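Does the Plate Matter? A Report on Serving Vegetables at a Shared Table
Walville Student Projects, Food and Home Section
Submitted 14th December

Background

Our section was given the question of whether the way a vegetable is put on the table changes how much of it people eat. I did not pick this question and I had doubts about it from the start. The course reader says that "presentation drives appetite" and then gives no numbers, which is a pattern I have noticed in the reader generally.

The vegetable was eggplant. The group voted for it on the grounds that most people are neither devoted to it nor afraid of it. I think the second half of that is wrong, and our comment cards back me up.

What we did

We ran the trial in October at the Reseslow house, where the shared kitchen has a round table big enough for a meal if people keep their elbows in. Thirty people signed up. Each came to 2 meals, and at both the eggplant was roasted with oil and salt and nothing else. At one meal it came in the roasting dish. At the other it came on a white plate. Before the plated meal we also set out a whole raw eggplant so that people could see what they were about to eat. This was called the "introduction step" in our plan. I argued against it, because it changes a second thing at the same time as the plate, and I still think it was a mistake.

We bought long eggplants, the slender kind, and they were harder to get than the round ones. The Mollel market had them most weeks. Color varied a lot. Several went from dark violet at one end to a pale, blotchy pink-purple near the stem, and the group spent an entire meeting on whether a pale end means an unripe eggplant. We never settled it. The pale ones were used along with the rest. 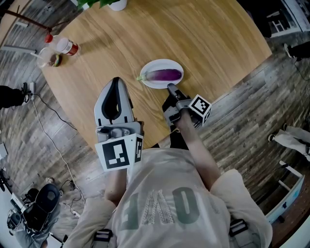
Plate shape was the other long argument. An oval plate suits a long vegetable better than a round one does, but the stem can still stick out past the rim, and two people on the comment cards said this looked careless. One said it looked "like a farm stand – in a good way." I am not sure what to do with a result like that.

After each meal we weighed what was left and handed out cards with one question: would you take more if it were offered? We collected cards at the table, which I now think was a poor idea. People can see each other writing.

Results

Less eggplant was left over at the plated meals. The difference was 166 grams across the whole trial. The first draft of this report called that "a clear preference for plating." Divided among 30 people it comes to less than 6 grams each, or one small bite. Our kitchen scale reads in steps of 5 grams, and it was moved between meals. I asked for the word "clear" to be taken out and it was.

The cards were no more helpful. Most people said yes to more at both meals, including some who had left half of what they took. I suspect they were being polite.

Problems

The plated meal always came second. By then people knew what they were getting, and anyone who disliked eggplant had learned to take a smaller piece. That alone could explain the leftovers. We should have swapped the order for half the group, and the plan from the earlier Skendano project, which we were told to read, says so on its first page.

We also did not control for bread. There was bread at some meals and none at others – whoever shopped decided.

What I would change

Drop the raw eggplant, or put it out at both meals. Swap the order. Use the same dish for cooking every time, and collect the cards in a box by the door. Weigh each person's serving as well as the leftovers, even though it slows down dinner and people complain about it.

I would also ask a smaller question. We can say that 30 people ate roasted eggplant and left slightly less of it when it came on a plate. I don't believe our data can say why, and the summary sheet handed in with this report should be read with that in mind.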